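Guests > Vevska Guesthouse > Frequently asked questions

What time can I arrive?
Check-in is from 3 in the afternoon until 9 in the evening. If your bus is late, please call Kiri Pryor at the reception and she will wait for you. After 9 we put the key in the small box by the gate and send you the code by message.

How do I come from Brasedano?
There is one bus in the morning and one in the afternoon. You get off at the stop after the bridge and walk up the street with the chestnut trees. The driver knows our house, so you can tell him only "Vevska". By car it is 37 kilometers, and the last two are narrow, please drive slowly there.

Is parking included?
Yes, for one car per room. Larger vans must park at the lower yard, which belongs to our neighbor Mr. Lazăr. He asks that you do not block his barn door.

Is the house open in winter?
We close in December and open again when the road is clear. The exact day is different each year, so write to us before you buy tickets.

How much is the room with the balcony?
It costs 284 per night for two persons, with breakfast. The family apartment on the top floor is 565 per night and has its own kitchen. Both prices are in the local currency. Children who sleep in the bed of their parents do not pay.

Can I pay by card?
For the room, yes. For the sauna, the laundry and drinks in the evening we take only cash. The nearest cash machine is in Brasedano, so it is better to prepare this before.

What is for breakfast?
Bread, eggs, two kinds of cheese, tomatoes when it is the season, and plum jam which Noeline Brunton cooks in the autumn. If you do not eat milk products or wheat, tell us one day earlier. Breakfast is from 7:30 to 10. Hikers who leave early can get a bag with sandwiches.

May I bring my dog?
One dog per room is allowed, but not in the breakfast room. We ask for a small cleaning fee. Please bring a blanket for him.
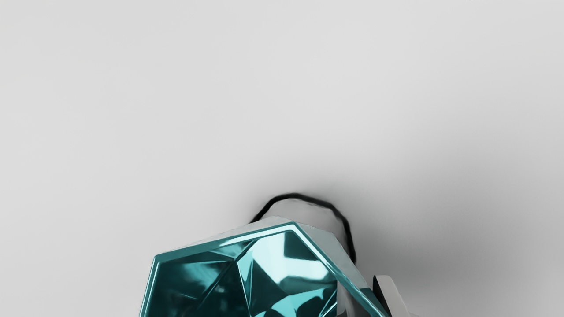

Is there internet?
It works well on the ground floor and less well on the top floor, where the walls are very thick. If you must make a video call, ask for the reading room. It is free most mornings.

Can somebody guide us to the lake?
Darcy Brunton goes with groups up to eight persons in the summer months. The walk takes the whole day, and you need real boots. He decides in the morning if the weather is good enough, and when he says no, you pay nothing.

What happens if I must cancel?
Until 2 weeks before arrival we return the full deposit. Later we keep the price of the first night. You can also move your dates one time without any cost, if we have a free room.

I forgot something in my room. What should I do?
Write to us with your room number and the dates of your stay. We keep things until the end of the season and can send them by post when you pay for the package.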